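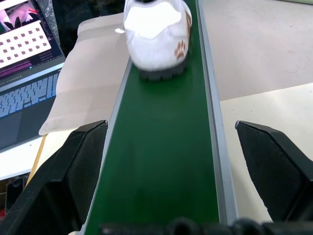 Protokoll der Besprechung Retourenprüfung, Standort Urnach

Montag, 17. August 2020, Besprechungszimmer neben der Packerei
Leitung: Ludmila Ďurica
Protokoll: Jeptoo Odera
Weitere Teilnehmer: Einkauf, Lager, Kundendienst (je eine Person)
Beginn mit Verspätung, der Einkauf fehlte noch.

TOP 1: Protokoll der letzten Sitzung

Genehmigt mit einer Änderung. Unter TOP 4 stand, die Umstellung auf Bandprüfung sei »erfolgreich abgeschlossen«. Das Lager legt Wert darauf, dass das Wort »erfolgreich« gestrichen wird. Gestrichen.

TOP 2: Prüfung auf dem grünen Band

Der Einkauf berichtet, die Prüfung am Band spare gegenüber der alten Tischprüfung Zeit. Grundlage ist eine Auswertung vom Mai mit 71 Paaren. Frau Ďurica fragt, wer die Paare ausgesucht hat. Antwort: der Einkauf selbst. Frau Ďurica hält die Zahl damit für wenig belastbar und möchte sie in keinem Bericht wiederfinden.

Das Lager beschreibt die Schwierigkeiten. Das Band ist schmal, und die Schuhe liegen darauf einzeln. Ein Paar wird also getrennt und muss am Ende wieder zusammenfinden. In der vergangenen Woche blieben 19 Einzelschuhe übrig, bei denen erst über die Größe gesucht werden musste. Der Einkauf meint, das sei eine Frage der Gewöhnung. Das Lager hat dasselbe schon bei der Einführung der Klappkisten gehört – die stehen inzwischen im Keller.

Weiter wird bemängelt, dass das Band glatt ist und etwas spiegelt. Auf weißem Obermaterial sei dann schwer zu sagen, ob man einen hellen Fleck oder bloß einen Lichtreflex sieht. Der Kundendienst bestätigt, dass es bei weißen Modellen Beschwerden über übersehene Stellen gibt, kann aber keinen Zusammenhang mit der Beleuchtung belegen. Wird trotzdem aufgenommen.

Beschluss: Weiße Schuhe werden bis auf Weiteres ein zweites Mal am Tisch geprüft. Der Einkauf stimmt dagegen.

TOP 3: Modell Ultari, weiß mit Pfote

Renaud liefert das Modell in der neuen Ausführung: weiches weißes Obermaterial, dicke dunkelgraue Gummisohle mit groben Stollen, seitlich eine braune Pfote. Der Einkauf möchte 1000 Paar fest bestellen und verweist auf den Prospekt, in dem vom »Ganzjahresschuh für draußen« die Rede ist.

Frau Ďurica fragt, für welches Draußen ein weißer Stoffschuh gedacht sein soll. Die Sohle sei für den Acker gebaut und der Rest für das Wohnzimmer. Der Einkauf entgegnet, genau diese Mischung werde verlangt. Auf Nachfrage, von wem, nennt er die Filiale Mondudard. Von dort liegt eine mündliche Äußerung vor, schriftlich nichts.

Zur Pfote: Der Kundendienst weiß nicht, ob der Aufdruck die Wäsche verträgt. Renaud hat dazu »keine bekannten Probleme« mitgeteilt. Frau Odera merkt an, dass der Satz auch dann stimmt, wenn bei Renaud noch niemand einen gewaschen hat. Der Einkauf findet die Bemerkung unsachlich und bittet, das festzuhalten. Hiermit festgehalten.

Zur Sohle: In den Stollen bleibt Schmutz sitzen. Bei Retouren ist damit zu rechnen, dass die Sohle von Hand ausgebürstet werden muss, was in der Kalkulation nicht vorkommt. Der Einkauf reicht eine neue Kalkulation nach.

Beschluss: Vorerst Bestellung von 40 Paar. Waschversuch mit zwei Paaren durch den Kundendienst, beide Male nach Pflegeetikett und einmal zusätzlich so, wie Kunden es erfahrungsgemäß machen. Über die Großbestellung wird erst danach gesprochen.

TOP 4: Erfassung am Laptop

Die Schäden sollen direkt neben dem Band in den Laptop eingetragen werden. Das Lager trägt derzeit doppelt ein, auf Papier und am Gerät, und will das Papier behalten, bis die Liste eine Woche lang ohne Lücke durchläuft. Der Einkauf hält das für Misstrauen gegen die Technik. Das Lager widerspricht nicht.

Offen ist, wie »leichte Gebrauchsspuren« und »Gebrauchsspuren« zu unterscheiden sind. Der Einkauf will eine Definition liefern. Die war schon für Mai zugesagt.

TOP 5: Verschiedenes

– Die seitlichen Metallschienen am Band werden beim Wischen regelmäßig vergessen. Das Lager hängt einen Zettel auf.
– Bürsten für die Sohlen: Bestellung durch Frau Odera, zunächst die einfachen.
– Der Wunsch des Einkaufs nach einem Pressetext über die neue Prüfung wird zurückgestellt. Frau Ďurica möchte vorher Zahlen sehen, die jemand anderes erhoben hat.

Offene Aufgaben

Einkauf: Kalkulation mit Bürstaufwand, schriftliche Rückmeldung aus Mondudard, Definition der Gebrauchsspuren
Kundendienst: Waschversuch Ultari
Lager: Liste der Einzelschuhe weiterführen, Zettel
Odera: Bürsten, Verteilung des Protokolls

Der nächste Termin wird per Rundmail abgestimmt.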